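Apprendre un geste à un robot demande d'abord de savoir le faire lentement

Chez Narnard, où je forme des opérateurs depuis deux ans, on montre les tâches aux robots de deux manières. Soit on prend le bras à la main et on le guide jusqu'à l'objet, soit on le pilote à distance avec deux manettes. Les nouveaux préfèrent presque toujours la seconde. Je pense qu'ils ont tort de commencer par là.

Guider un bras à la main oblige à sentir son poids, ses butées, l'angle où le poignet se bloque. Aux manettes, on oublie tout cela. On tire, le bras suit avec un léger retard, on corrige, puis on corrige la correction. Ces hésitations entrent dans l'enregistrement et le robot les apprend comme le reste.

Azra Lazarević, qui relit nos démonstrations, en écarte 15 sur 60 dans une bonne semaine. Les autres semaines, bien plus. Le motif revient souvent : la pince arrive trop vite près de l'objet et l'opérateur cherche sa prise au dernier moment.

La simulation aide sur ce point. Un bras y descend vers un crâne de dinosaure posé sur une table en verre, et une fausse manœuvre ne coûte que le temps de recommencer. On peut y travailler l'approche seule, sans se soucier de la casse.

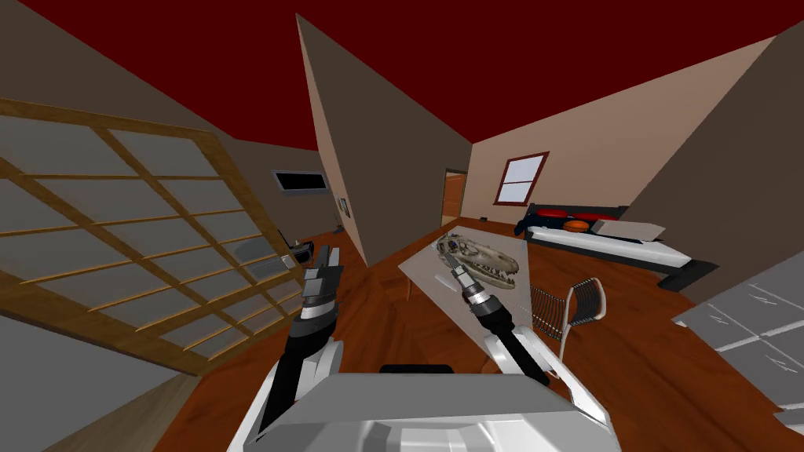 Combien de démonstrations faut-il pour une tâche simple ?

Tout dépend de leur régularité : pour une prise suivie d'une dépose, 19 essais propres nous ont parfois mieux servi qu'une longue série enregistrée par des opérateurs fatigués.

Gwilym Gronow, mon collègue, défend l'avis contraire. Selon lui, un robot qui n'a vu que des gestes parfaits ne sait plus quoi faire dès qu'il dévie. L'argument est sérieux. Mais une reprise utile se montre exprès : on place la pince de travers, on s'arrête, on la ramène. Elle n'a rien à voir avec le tremblement d'un débutant pressé.

Je voudrais donc que la formation commence par quelques jours de guidage à la main, avant toute manette. Cela coûte des heures et ne produit presque aucune donnée, ce que la direction me rappelle volontiers. En août, nous essaierons avec un premier groupe.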